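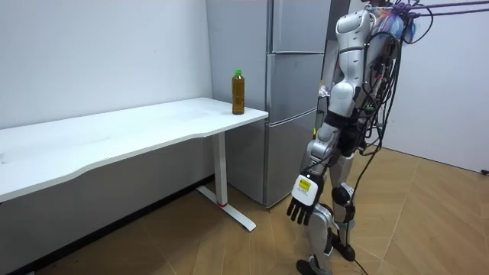 ## Wamholm Robotics Safety Office – thread on suspended and tethered humanoid work

**1/** Revision 3 of our practice note on humanoid robots in ordinary rooms takes effect in January. It covers any legged robot used with an overhead support, whether or not the robot is expected to walk. The main points are set out in this thread.

**2/** The overhead support is to be attached before the joints are powered and released only after power has been removed. Staff should not treat a robot that is standing still as a robot that is switched off. The state of the joints must be confirmed at the control station and spoken aloud to everyone in the room.

**3/** Straps and cords are inspected at the start of each session. A strap with a cut, a fused edge or pulled stitching is taken out of use the same day and recorded on Form 507. Knots are not accepted as a repair.

**4/** Cables that hang from the robot's back and run down to the floor are part of the working area. The operator should know, before the first movement, where each one lies in relation to both feet. If a cable has to be moved, the robot is stopped first.

**5/** Many sites now work next to normal furniture: desks, refrigerators, shelving. This is permitted. The furniture must be stable and must stay where it was when the session was planned. If it has been shifted, the risk sheet is reviewed again.

**6/** A capped bottle may stand on a work surface within the robot's reach if it is listed as a task object. Open cups may not, under any circumstances. Drinks belonging to staff are kept outside the marked area.

**7/** On hands: a multi-fingered hand that is open and hanging down still counts as a moving part. Approach from the front and in view of the operator. Labels on the back of the hand should be left in place, including during cleaning. 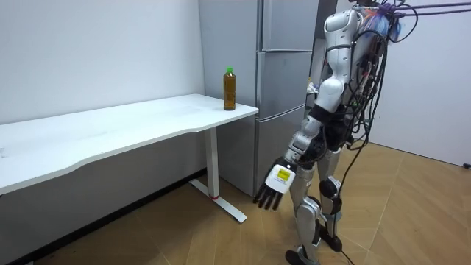
**Fotier** replied: Clause 14 asks for one operator and one observer, but our smaller rooms barely fit both once the support is up. Could the observer stand in the doorway or watch by video?

**8/** The doorway is acceptable, provided that the observer can see both feet and can reach a stop button without stepping over a cable. Video alone is not. We accept that this will rule out certain rooms, and sites should plan for that now and not in the new year.

**9/** A related point was raised by Velleck during the comment period. Where one arm is hidden from the operator by the robot's own body, the observer should take the other side. The wording of Clause 14 has been changed to say so.

**10/** Reaching low beside a desk deserves particular care. The body may lean, the load on the support may change, and the hand may pass close to the desk leg. The first run of any such movement is to be made at reduced speed, with all staff outside the marked area.

**11/** Cao asked whether robots with many hours of use could be exempted from the daily strap check. They cannot. Hours are recorded for joint servicing, which falls due at 4000, and have no bearing on the condition of the straps.

**12/** Near misses are reported on the same form as damaged straps. A stumble taken up by the support is a near miss – please report it even where no part touched the furniture. Reports are not used in staff appraisal.

**13/** Sites holding an earlier revision should remove printed copies from the wall by the end of January. Questions on Clause 14 may be posted under this thread, and we will answer them here so that all sites receive the same reply.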